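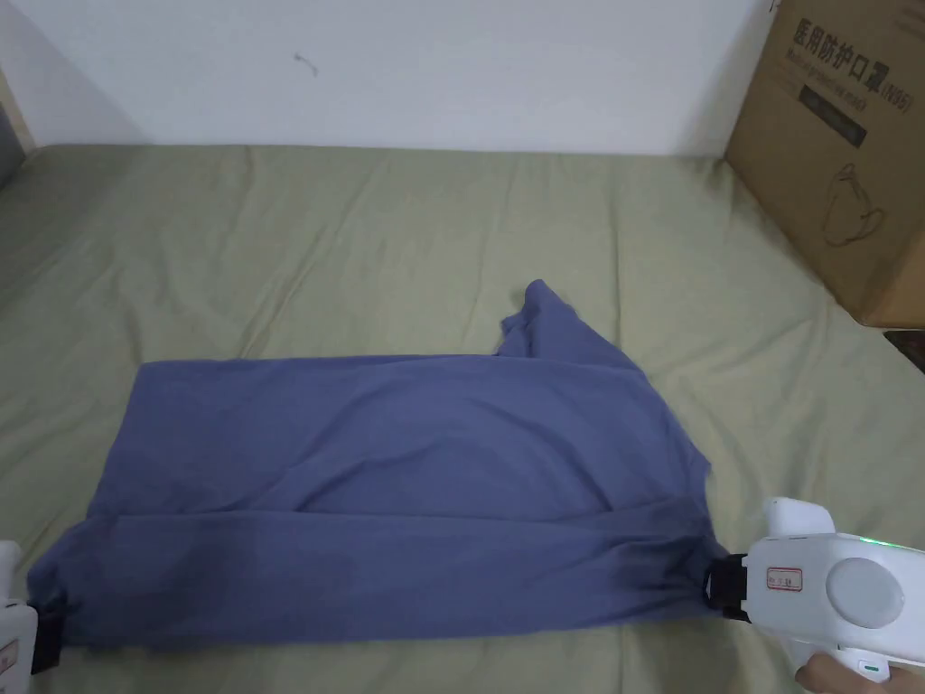

Blue-grey cloth on a pale green sheet

Petek: a listening catalogue of new choral music

Petek is a spreadsheet that got out of hand (in a nice way!). I sing alto in a chamber choir called Hendano, and for years I scribbled down every contemporary choral piece I heard on the radio, at concerts or on somebody's car stereo. It's now nearly 700 pieces, all typed up, and you're welcome to it.

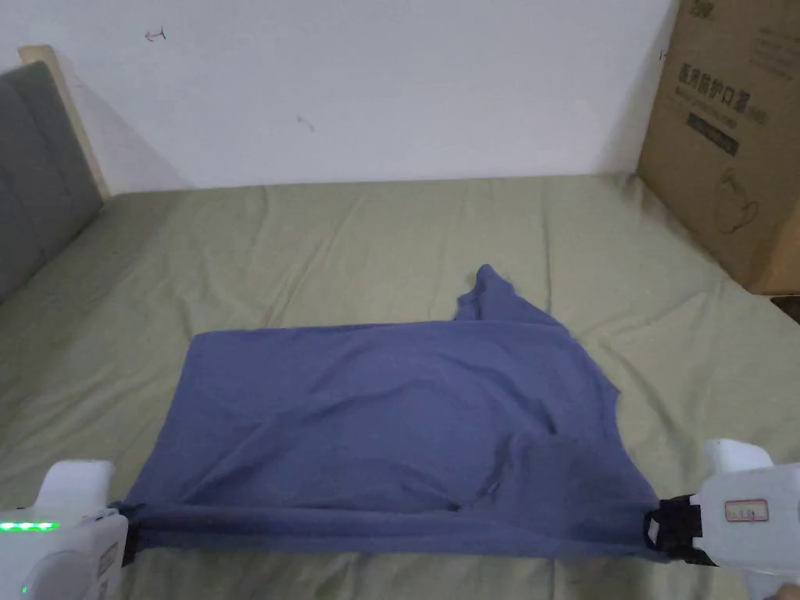
Sevim Canpolat
Catalogue keeper and second alto, Hendano
1 Mar 2025

What you get

Two files. pieces.csv has one line per piece: title, composer, language of the text, voicing, length in minutes, and whether there's an organ, piano or anything odder. notes.csv has my own comments, joined on piece_id, and they go from a whole paragraph to "lovely basses". I've left them as they were, moods and all.

Only 300 of the pieces have a difficulty mark, from 1 to 6. A 1 is something we could sing after one evening. A 6 means divided parts everywhere and a tuning fork in your pocket. Živko Obradović, our conductor, gave the marks and I typed them in, and if you think he's too kind to tenors, well, so do the altos.

Where it came from

My notebooks, mostly, plus the programmes from the Otby spring weekend, where we go every May. No recordings or scores are in here, so please don't write asking for them. Lengths are from the performance I heard, and some conductors do like to linger!
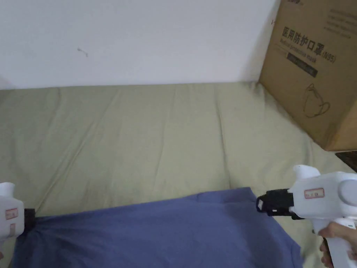

Things to watch out for

The catalogue leans heavily towards what I like, so there's a great deal of slow, quiet, crunchy music and hardly anything with clapping. Titles in Turkish and Serbian keep their proper letters, so open the files as UTF-8 or you'll get soup. The language column says "mixed" for anything with two or more, and I know that's lazy. I do mean to split it.

Using it

Copy it, print it, plan a concert from it. If you put it on a website, please say it came from Petek and keep my name on the notes. Corrections go in the issues page, one piece per message, with the piece_id at the top.

Filed under: Choral, New music, Open lists

More from this shelf
Istik: a glossary of score markings
Otby spring weekend, past programmes
Hendano concert list
Warm-ups for small choirs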